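Search the boards Go Advanced search

Office Equipment and Surplus – Retiring the Madthorpe desktops

Ruairi MacAulay
Members are asked for their views on disposal of the desktop computers at the Madthorpe office. There are 80 units on the register. The present policy requires that they be offered to staff at a fixed price before any outside sale. Bench pictures are attached.
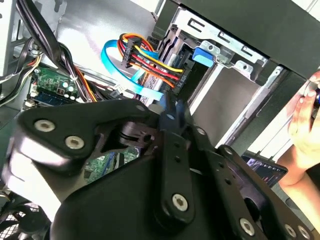
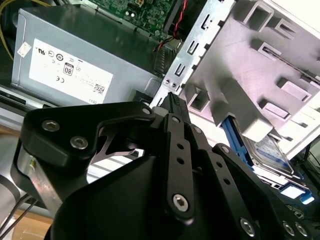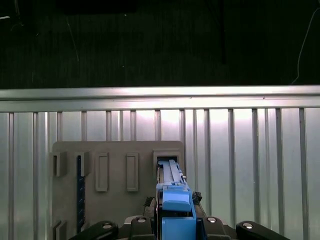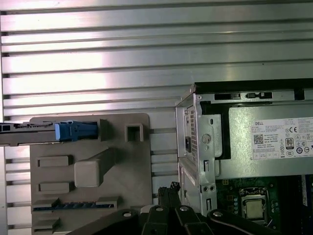 First two: open desktop case. Last two: the ribbed metal panel and the plate in front of it.

Terkholm_Records
This office does not support a staff sale. In July we followed the same policy and received 489 emails concerning warranty, passwords and missing keyboards. A single sale to a licensed dealer would be preferable.

frimpong2
I respectfully disagree. The staff sale is the one benefit of this kind open to part-time employees, and it should not be withdrawn on grounds of email volume. A written notice stating "sold as is" would answer most of those inquiries.

Terkholm_Records
Such a notice was posted. It was not widely read.

Ruairi MacAulay
May I ask whether drives were removed before the July sale – the file is silent on this point.

Terkholm_Records
They were removed and logged. Form 682 applies.

Falell Branch
We would accept a price of $300 for ten units, collection at our own expense. Please advise whether branches rank ahead of individual staff.

Related threads
Storage of paper ledgers
Parking permits at Falell
Form 682: who signs?
Chairs, surplus, blue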